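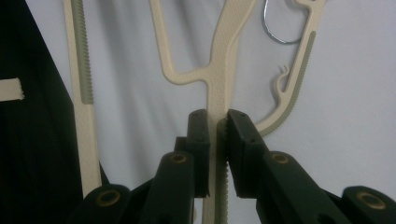
Abb. 1: Kunststoffteil mit seitlichem Arm und Zahnreihe am Schaft

Werkstoffkunde II, Skript zu Einheit 4: Thermoplaste
Dozentin: Dineo Le Roux

4.1 Einteilung
Thermoplaste bestehen aus Kettenmolekülen, die nicht chemisch vernetzt sind. Sie lassen sich wiederholt aufschmelzen und neu formen. Man unterscheidet amorphe Typen (PS, PC, PMMA) und teilkristalline (PE, PP, PA, POM).

4.2 Verhalten bei Erwärmung
Oberhalb der Glasübergangstemperatur werden die amorphen Bereiche beweglich. Teilkristalline Typen bleiben bis zum Schmelzbereich der Kristallite fest – ihre Steifigkeit nimmt aber schon vorher deutlich ab.

4.3 Kriechen
Unter Dauerlast verformt sich ein Thermoplast auch bei Raumtemperatur weiter. Kennwert ist der Kriechmodul Ec(t) = Spannung / Dehnung zur Zeit t. Für die Auslegung wird oft der Wert nach 1000 Stunden verwendet, nicht der Kurzzeitwert aus dem Zugversuch.

Übung: Ein Zugstab (Querschnitt 40 mm²) trägt 73 N. Berechnen Sie die Spannung und daraus die Dehnung. Den Kriechmodul entnehmen Sie dem Datenblatt Treloar im Anhang.

Abgabe bis Ende August im Sekretariat. Einheit 5 behandelt Duroplaste und Elastomere.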